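Two-arm bench cell, what are you setting aside for spares?

harnora_bench
Posted in Buying and budgeting
We're putting in for a two-arm setup at Stomstead in January. The arms are priced. My trouble is the line for everything else: fingertips, cables, mounts, table. I've put down 1000 for the first year and my manager thinks that's padding. Work is small stuff, pens and markers in and out of a case.

tilten
1000 is low if you're running daily. Fingertips are what you'll get through. Buy two full sets with the arms and ask Lehner to quote them as a separate line, or they vanish into the total and you can't reorder at the same price.

harnora_bench
Thanks, will ask. We do want both arms on the same tips so there's only one part to stock.

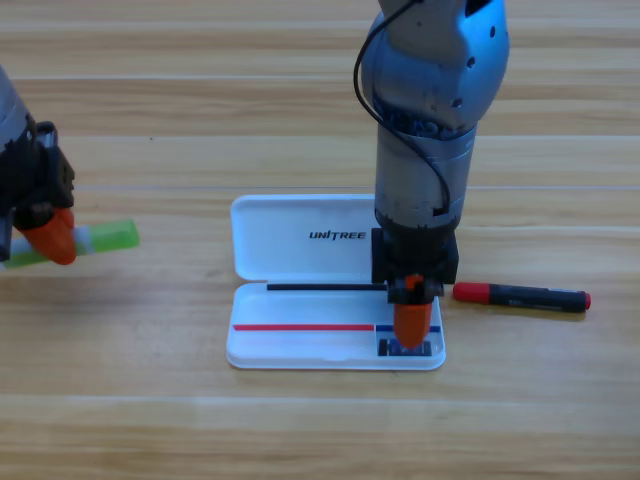

The other thing is the cases and pens themselves. I'd left them out of the budget altogether, but lids crack and caps go missing, so I suppose they need a line too.

oldgantry
Disagree with tilten. Start with one arm. You'll spend the first few months on fixtures whatever you buy, and the second arm sits there losing its warranty.

tilten
Depends on the job. Holding a marker with one arm while the other works in the tray isn't something you can try out with one arm.

oldgantry
You can with a clamp. Cheaper as well.

harnora_bench
We tried a clamp. Fine for one size of pen, no good for a mix. Staying with two, but I'll ask for the warranty on the second to start later.

tilten
Get that in writing before the order goes in.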